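I finally switched my sourdough over to rye this winter, and oh my, the smell in my kitchen! Back in December I was ready to give up on the whole thing (my starter smelled like nail polish remover and my loaves could have held a door open). Then I cut the feedings down to one a day, moved the jar on top of the fridge and left it alone for five days. Bubbles everywhere! I still add too much water, I know, but the crumb is so much better and my toast has never been happier. If you want a spoonful of starter, bring a clean jar to the Erngate swap and I'll share.

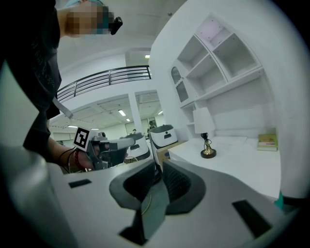

Araceli Contreras wrote back that hers only perked up after she quit using water straight from the tap.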